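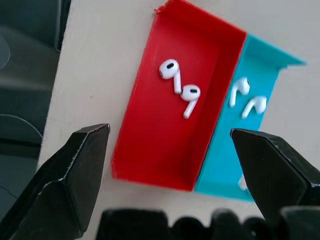
Wrist view, Wednesday, earbud transfer. Red tray and cyan tray, fingers open.

March, Wednesday, 2:40 p.m. start

Purpose: compare the two finger sets on the small-parts task before we commit to one for the Janaveo runs. Set A is the Lundwood faceted finger with the beveled tip. Set B is the Gultetti soft pad. Same arm, same wrist camera, same controller gains as last week. Only the fingers change between blocks.

Task: pick an earbud from the red tray, place it in the cyan tray, open, retract. The trays share a wall, so the lateral move is short and most of the cycle is approach and close.

Setup notes
Camera exposure locked at 11 ms. Auto exposure kept hunting over the white earbuds, and the glossy housings washed out against the tray floor when it went long. At 11 the speaker mesh shows as a clean black oval when the head faces up. With the back or side up there is much less for the detector to hold on to. Log the pose at pick time, face up or otherwise, in its own column.

Work surface stays off-white. Contrast against both trays is good and the detector has not confused tray and table so far.

Set A
20 attempts. Firmware build 2105 on the gripper controller.
17 good picks, 3 misses. Two misses were on the stem: tips closed across it and the earbud rolled out toward the wall. The third was a closing force fault, cleared by cycling the controller.
The beveled tip gets down beside the tray wall without touching it if the approach angle is kept steep. Shallow approach clips the rim. Keep the steep one as default.
The fingers cover part of the cyan tray in the wrist view, mainly the lower half on the right side. A part sitting there is partly hidden and the detector drops it or returns a fragment. Place targets moved to the upper half of the tray for now.

Set B
20 attempts, same build.
14 good picks, 6 misses. The pad is too wide for two earbuds lying close together. It pushed the neighbor on four of the six. Once the part is held, it holds better than A and there were no drops in transit.
Pads pick up dust. Wiped between every attempt, which is not something we can ask for in a long run.

Controller
Nedelcu position loop is fine for both sets. Force loop reports a steady offset of 836 counts with the fingers open and nothing held. Subtracted in the script. Needs a proper zero at startup, otherwise the threshold is meaningless after a finger change.

To do
Rerun A with the close point shifted from stem to head.
Try a narrower pad on B if Gultetti has one.
Move the camera bracket outward and check how much of the cyan tray comes back into view.
Put the force zero in the startup routine and take the subtraction out of the script.

Stopped at 5:15. Set A left mounted, controller powered down.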